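Cookie notice: This site uses cookies to remember your reading preferences. Accept | Manage settings

2 Dec 2025
Åsmund Hägglund and Lovisa Sjögren

4. Divided Trays and the Shared Work Table

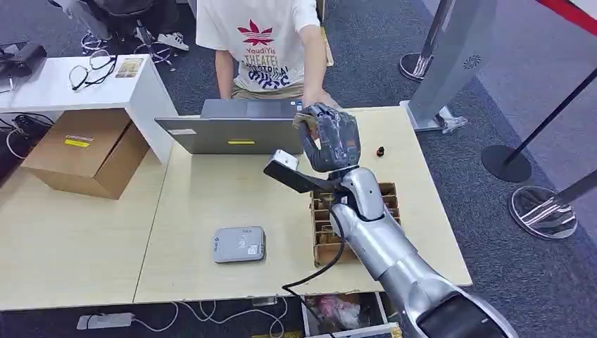
Figure 2. Compartmented cardboard tray on a shared table, with an open laptop in use behind it.

4.1 Setting

The observations reported in this section were made at the Fagerlund site, where tables are shared between people doing screen work and people sorting small parts. Tables are not assigned. A person who needs a surface takes one, and whatever has been left on it is either moved to the side or worked around. The site had no written rule on this point during the study period, and the staff we interviewed did not ask for one.

Figure 2 shows a typical arrangement. The divided tray and the laptop share one light wooden tabletop, and a second table of similar appearance adjoins it. Personal items have been placed on the white side table behind, where a pair of black-framed eyeglasses lies next to a small printed card. We coded such items as "parked", meaning that they were set down within the work area but outside the surface being used for sorting. Parked items were recorded separately from stray items, a class which covers small objects lying on the main tabletop and outside any compartment. The small black object on the far part of the table in Figure 2 was coded as stray. The flat gray device in the foreground was coded as equipment and left out of the analysis.

4.2 The tray

The tray is plain brown corrugated cardboard, divided by cardboard partitions into a grid. Trays of this kind were compared with the molded plastic inserts supplied by Prumier, which had been in use at the site before April. The two types were put out on alternate days for a total of 54 sessions. Staff were told that either type could be used for any small part and were given no instruction on which compartment should hold what.

Cardboard trays have some plain drawbacks. The dividers lift when a part is pulled out quickly, the corners soften with handling, and the inside of each cell is dark when the overhead lights are behind the user. This last point came up repeatedly in the interviews. One participant said that she had stopped looking into the cells and now felt for the part with a finger. The shadowing can be seen in Figure 2, where the contents of the cells are hard to judge from the user's height.

Against this, the cardboard trays were moved and adapted far more freely. Participants wrote on the dividers, removed a partition to make room for a longer part, and folded the flaps outward to hold loose labels. Nothing comparable was done to the Prumier inserts, although cutting them was permitted. Several participants described the plastic inserts as belonging to the site and the cardboard ones as belonging to the table.

4.3 Stray items

Stray items were recorded at the close of each session. In 37 of the 54 sessions at least one was present. The most common locations were the strip of table directly behind the tray and the area beside an open laptop. We attribute the second of these to the height of the open lid, which screens a small object from the person seated at the keyboard while leaving it in plain view of anyone on the other side.

The difference between tray types was small. Cardboard sessions produced slightly fewer stray items, but the effect disappeared when sessions with only one person at the table were removed. Table sharing had a clearer influence. When a laptop and a tray were in use together, sorters tended to set parts down near the tray and return to them later – a habit that was seldom seen when the whole surface was free.

4.4 Interviews

Twelve staff members were interviewed after the final session. Asked what they would change, most spoke of the table before they spoke of the tray. Requests included a deeper tabletop, a shelf for glasses and cards, and a fixed place for chargers. Two participants asked for lids. Views on labeling were mixed: those who sorted daily preferred unlabeled cells, while occasional users wanted every cell marked.

4.5 Limits of the observations

The study covered a single site, and participants knew that the tables were being recorded. End-of-session coding gives no account of items that were set down and picked up again within the session, so the figures given above should be read as a lower bound. The Hurico shelving introduced late in the period may also have drawn some parked items away from the side tables. The sessions affected are marked in the appendix and are treated separately in Section 5.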